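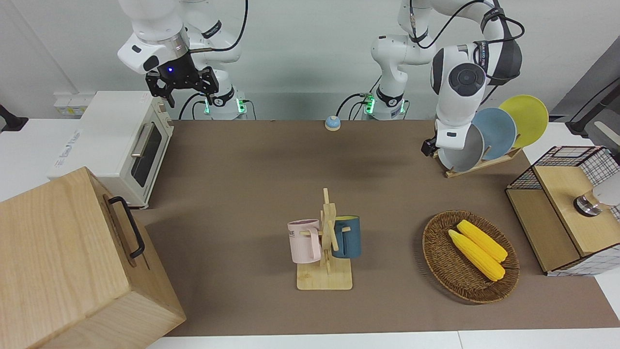

Mollix has started teaching its two-armed kitchen setup to handle plates, and the teaching is done by a person, one run at a time. An operator steers both arms from a chair, the computer saves every movement, and the runs are later used to train the arms to do the job without help. The plates live in a wooden dish rack, gray in front, then light blue, then yellow, and getting a gripper onto the rim of the gray one without bumping the blue one behind it is a lot harder than it sounds. I got to spend most of a day watching people try, and then they let me have a go too. What fun!

The company, which works out of a former print shop in Rokberg, announced on February 11, 2024 that the first batch of plate runs is finished. The batch holds 497 recorded runs made by a small group of operators taking turns. Every one of them was steered by hand from start to finish, and every one was watched back by a second person before it was allowed to stay in.

"People think the robot is the slow part," said Desmond Baptiste, who leads the teaching sessions. "It's us. The robot will go wherever you tell it. You have to learn how to tell it."

The controls are simpler than I expected. The operator holds a pair of small lightweight handles, one for each arm, and the arms copy what the hands do. Squeeze the handle and the gripper closes. Turn your wrist and the gripper turns. There is a foot pedal that starts and stops the recording, and a second pedal that freezes both arms if you need to scratch your nose or move your chair (this comes up more than you would think). Baptiste tells new operators to spend their first hour without recording at all - just reach, close, open, and come back, until the delay between hand and arm stops bothering them.

What you don't get through the handles is any sense of touch. You can't feel the plate. You judge everything by eye, and a plate lying flat is the worst of the lot, as the fingers have to get over the edge and down on both sides of it without pushing the whole thing across the table. On my first try I chased one nearly to the far side. Baptiste was very kind about it and deleted the run.

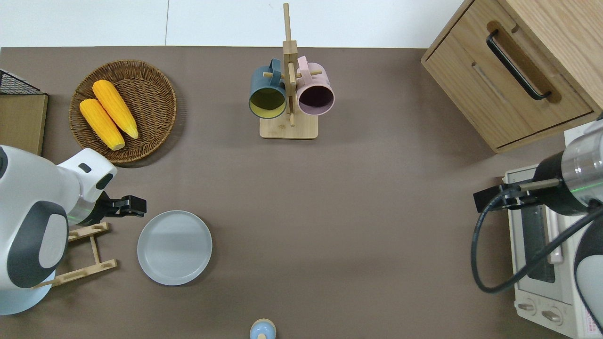

The other things on the table stay put during a plate session, and the operators like it that way. A bare table would make for easier runs, but the arms would learn to work in a kitchen that doesn't exist. Real counters have mugs on them, and corn in a basket, and a toaster oven taking up more room than it should. An operator has to bring an arm in around all of that, and the path they pick goes into the recording along with everything else. Two operators will pick two different paths. Baptiste is delighted when that happens and says so loudly from across the room.

There are rules, though. Mollix keeps them on a single printed sheet, and most were added after a session went badly. Move at the speed you would use to hand somebody a full cup. Don't stop halfway to think; if you need to think, do it before you press the pedal. When you miss a grasp, back off and come in again and keep recording, so that the arms get to see what a second try looks like. Never use one arm to nudge something the other arm should be holding. And if you drop a plate, say "drop" out loud, so the person checking runs later can find the spot on the audio.

The rule about missed grasps is the newest, and the one the team is most excited about. Early on, any run with a fumble in it was thrown out. The arms trained on those clean runs did nicely as long as all went well, and then got stuck the moment a plate shifted. So in November the team began keeping the fumbles, as long as the operator recovered, and 42 of the runs in the finished batch include at least one miss followed by a good pickup. Baptiste played me a few of those side by side. In my favorite, the fingers close on nothing, back up, hang there for a moment, and then come down again a little farther along the rim. You can practically hear the operator muttering.

Teaching both arms at once takes some getting used to. Most people favor one hand and forget the other, and the forgotten arm drifts. A good operator parks the idle gripper somewhere sensible, open and clear of the work, and holds it there while the busy one does its thing. It is tiring! Sessions are capped at 19 minutes for that reason, and then somebody else takes the chair. The cap used to be longer, but the checkers noticed that the last runs of a session were getting sloppy, with wider swings and harder landings.

I asked whether there was a type of person who is good at this. The team had plenty of opinions. People who play video games learn the handles fast but tend to rush. People who cook are better with the plates. The steadiest operator in the group is a retired piano tuner who had never touched a game controller, and the whole team goes quiet when she sits down.

My own turn got better. After a long stretch of practice I managed a clean grasp, fingers on either side of the rim, no skidding, and I was told the run would be kept if the checker agreed. I have not asked what the checker decided. I was grinning for the rest of the afternoon either way. 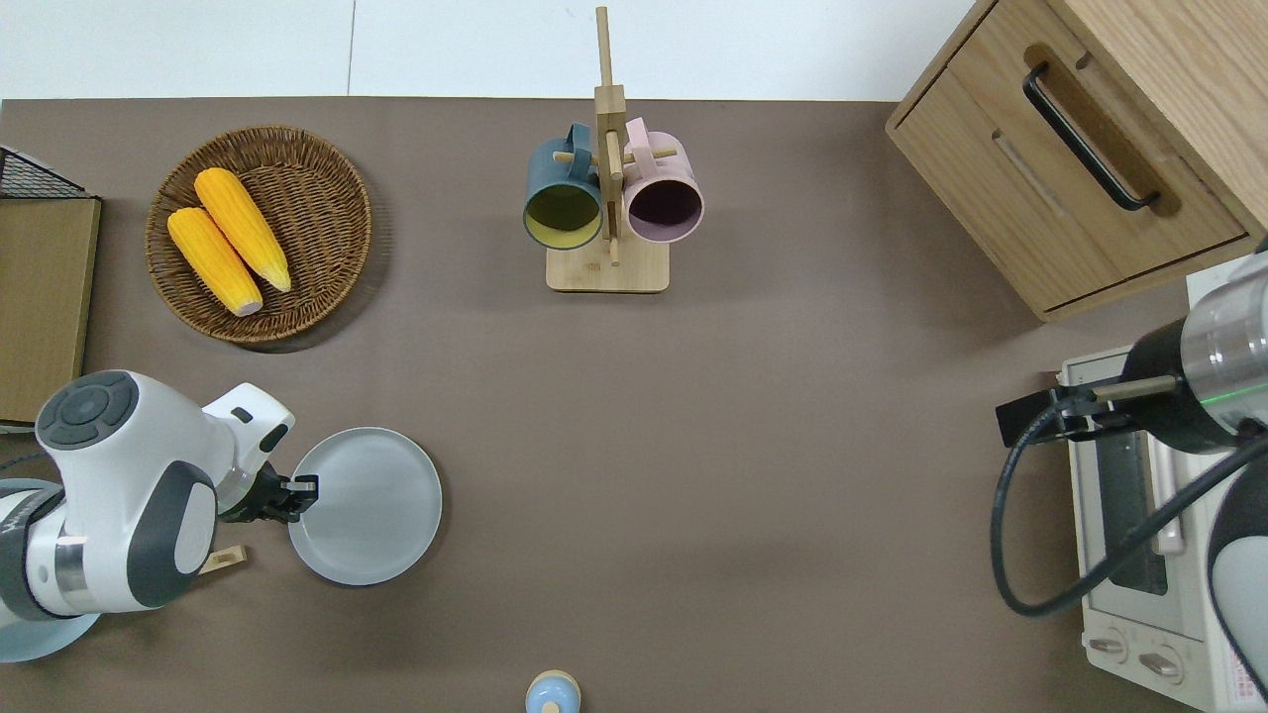
WHAT COMES NEXT

The plate runs will now be used for training, and Mollix plans to let the arms try the task alone in the same room, with an operator in the chair ready to take over. Any time the operator steps in, the takeover will be saved as a new run and added to the pile. The team expects to repeat that cycle a good few times before it moves to other dishes. Mugs are the likely next job. A mug has a handle, which gives the fingers something friendly to hold, but getting that handle on and off a peg means turning the wrist and lifting at the same moment, and the operators who have tried it for fun report a lot of swinging.

A second set of handles is being built so that sessions can also be run from Kashindye, where Mollix has a small partner office. The operators there will steer the arms in Rokberg over a network link, watching through the cameras. The delay will be longer, and Baptiste wants to find out how much delay a person can put up with before the runs stop being useful. The first remote test is planned for spring.

Some help has come from an unlikely corner. Weltosport, the sporting goods maker two streets over, lent the team a stack of its padded wrist supports after one of its staff visited and saw operators propping their arms on rolled-up towels. The supports are now strapped to both armrests and they are a big improvement. I tried the chair with and without.

Mollix is looking for more people to sit in it. No background in robotics is needed, and new operators get a full practice day before any of their runs are recorded. Sessions take place in the mornings and early afternoons, and anyone living in or near Rokberg can sign up at the front desk. Bring glasses if you wear them for close work, and leave bulky watches at home, as they knock against the handles.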